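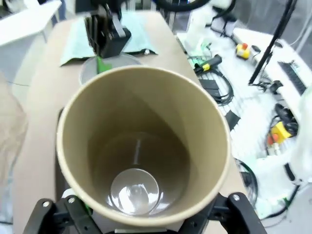
## 3.2 Session structure and mentor allocation

Mentoring was delivered in three organisations over ten months, beginning in October. Zostero and Gremenus were founder-led firms at the time of enrolment, and Holroyd was an established business with a separate human resources function. The organisations were selected to differ in age and reporting depth. No attempt was made to match them on revenue or sector, and comparisons between them should be read with that in mind.

Each participant was paired with one mentor for the full period. Allocation was made by the programme lead, Liam Scanlon, using a short intake form that covered current role, years of supervisory experience and up to two development goals. Participants could ask for a different mentor after the second session. Requests were granted without a stated reason, and the sessions already held were retained in the data set under the original pairing.

Sessions followed a fixed order. The mentor opened with a review of the actions agreed at the previous meeting, moved to a work problem nominated by the participant, and closed by recording new actions in the shared log. The middle part was left unstructured. Mentors were asked to withhold direct advice until the participant had described at least one option of their own – a rule taken from the coaching side of the literature, and one that several mentors with a consulting background found hard to keep. Departures from the rule were noted by the mentor after the session and were not treated as grounds for exclusion.

## 3.3 Measures

Leadership behaviour was assessed with the Gasier inventory, completed by the participant and by one direct report at entry and again at exit. The inventory yields separate scores for delegation, feedback and role clarity. We did not compute a total score. In piloting, delegation and role clarity moved in opposite directions for managers who had recently taken on larger teams, and a total would have hidden this.

Session logs were the second source. A total of 288 logs were submitted. Each log held the nominated problem, the options discussed, the actions agreed and the status of earlier actions. Logs were stripped of names and job titles before coding. Where a problem could be traced to a single person by its content alone, the passage was paraphrased by a member of the research team who had no contact with the host organisation.

Two coders read every log independently. Nominated problems were assigned to one of three categories: interpersonal, procedural or strategic. Agreed actions were coded as specific if they named both a task and a date, and as general otherwise. Disagreements were settled by discussion, with the original codes kept for the reliability analysis. The interpersonal and strategic categories were the most often confused, mainly in logs from the founder-led firms, where a dispute between co-founders was often also a dispute over the direction of the business. The coding guide was amended to give priority to the participant's own wording in such cases, and earlier logs were recoded under the amended guide.

## 3.4 Analytic approach

Exit scores on each Gasier subscale were regressed on entry scores, with the proportion of specific actions as the predictor of interest. Organisation was entered as a fixed effect. With only three organisations, a random intercept would have been poorly estimated, and we make no claim about variation in the wider population of firms. Self-ratings and direct-report ratings were modelled separately.

Missing exit ratings were confined to direct reports who had changed teams or left their employer. A replacement rater was not sought, as a new rater would have had no basis for comparison with the entry period. These cases were dropped from the direct-report models and kept in the self-rating models, so the two sets of estimates rest on slightly different samples.

Action status was analysed descriptively. Participants reported completion themselves and mentors did not verify it. The measure is best read as an indication of what participants were prepared to report to their mentor – a narrower thing than behaviour at work, though still of some interest where the same action was carried forward through several sessions. Carried-forward actions were counted once, at the session in which they were first agreed, and their final status was taken from the last log in which they appeared.

The analysis plan was fixed on 22nd April, before the exit ratings were opened. One change was made afterwards: the planned comparison of in-person and video sessions was removed, as most pairs had used both formats and the logs did not record the format consistently.

**Figure 2.** Tan paper cup held upright by a black two-fingered gripper, viewed from above.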